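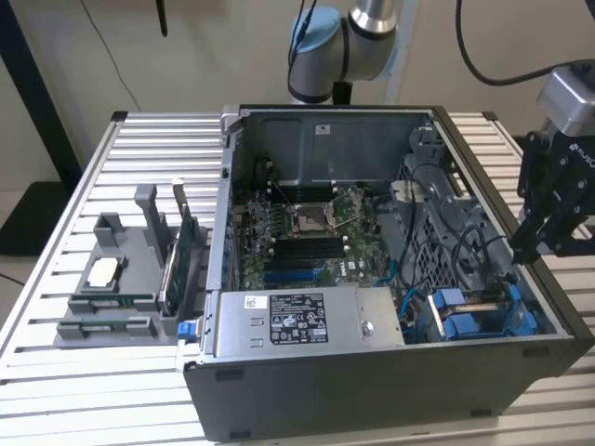
**yolandi_j**
Right, I've finally decided: the old family tower is getting a second life as a home music server! I've got 300 albums on CD, most of them ripped years ago onto three different drives, and I want the lot in one place so we can play anything in the kitchen without hunting for discs. I like working on a case laid on its side with the panel off, green motherboard facing up, so you can see all of it at once and you're not groping about behind cables. My question is more about the music side, though. How do you all sort compilations? By artist it's chaos, by album it's lovely until you want every song by one singer.

Yolandi Jacobs

**teapot_mark**
Oh, welcome to the rabbit hole! Album artist tag set to "Various Artists", track artist left as the real one. Any half-decent player will then show you both views. I did mine over a wet fortnight in May and enjoyed every minute (my wife less so).

**greyhen**
Disagree with Mark, sorry. I keep compilations in a separate library altogether. Otherwise you press shuffle and get five Christmas songs in a row.

**teapot_mark**
That's what the genre tag is for!

**greyhen**
Only if you fill it in properly, and I've seen your genre tags. "Misc 2" isn't a genre.

**bassbin**
Can I put in a word for ripping everything again from scratch? I know, I know, 300 discs. But old rips are often low bitrate MP3s and you'll hear it on decent speakers. I did 200 of mine to FLAC, a few each evening while cooking, and it was brilliant. I found albums I'd forgotten I owned.

**yolandi_j**
@bassbin you're tempting me... The Matlala live set sounds awful in my old rip, all hiss and mush on the cymbals. @greyhen I hadn't thought of a separate library, that might sort out the Christmas problem. Would the singer search still work across both?

**greyhen**
It does in Birnura, you just tick both libraries in the search box. Not sure about the others.

**teapot_mark**
Arnix does it too, and the phone app is nicer. Whichever you pick, do the tags before you import. I did it the other way round and had every cover twice.

**bassbin**
Re-rip the Matlala first and compare it with the old one. If you can't hear a difference, leave the rest alone and spend the time listening!

**yolandi_j**
Deal. Disc one is going in tonight, and I'll post back once I've played them both through the kitchen speakers.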